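Irgate Toy and Game Fair – visitor report

Three of us from the shop went up to the trade day at Irgate on Thursday, April 24, 2025. We go most years to look for new stock for the autumn, and this report is mainly for customers who asked what is coming in.

Getting there and getting in

The car park by the main hall was full by nine, so we used the overflow field and walked. Badges were printed at the door and the queue took ten minutes. The organisers' board in the foyer gave 2,145 registered visitors, against 1,858 last year, and the aisles felt busier for it. There were 105 stands over 2 halls. The larger hall had board games and puzzles, the smaller one had toys for under-fives, craft kits and anything made of wood.

Board games

The Zendow stand was the one we had marked in advance. They have cut their range down and the boxes are now all one size, so they will fit our shelves without the top ones being laid flat. The rules booklets are still too long. We played two rounds of their harbour game with a couple from another shop and enjoyed it, though the scoring needs a pencil and there isn't one in the box. We have ordered a small number.

Small playing pieces were easy to find this year, both boxed and sold separately, and colours are brighter than they were. Lime green and orange seem to have replaced the old red and blue on a lot of stands.
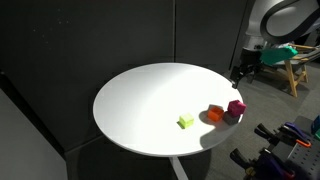
Puzzles and jigsaws

Gratovura had the best jigsaws. The pieces are thick and the picture side has very little shine, so they can be done under a lamp. Trade prices have gone up again, and the minimum order is now a full carton of each design. We took two designs, a canal and a seed catalogue, and left the cats.

Most of the other jigsaw stands were showing Christmas lines. It felt early in April, but orders for these close at the end of May.

Lunch

The café in the smaller hall ran out of sandwiches before one. The soup was good. Next year we will bring our own food, and probably a folding stool each, as there was hardly anywhere to sit.

The afternoon

We spent the afternoon going back to stands we had passed too quickly. Thomas, the wooden train and brick maker, has a new set of plain beech bricks in a cloth bag. They are dearer than the painted ones, but the corners are properly rounded and the bag is strong – we have asked for samples. After that we walked the last rows of the larger hall before the coach parties left. 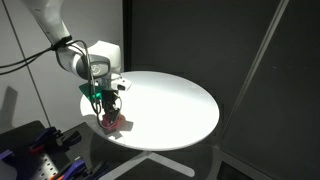 White round table and arm, Irgate, trade day

New stock should start to arrive in the second half of May. The Zendow games will be first.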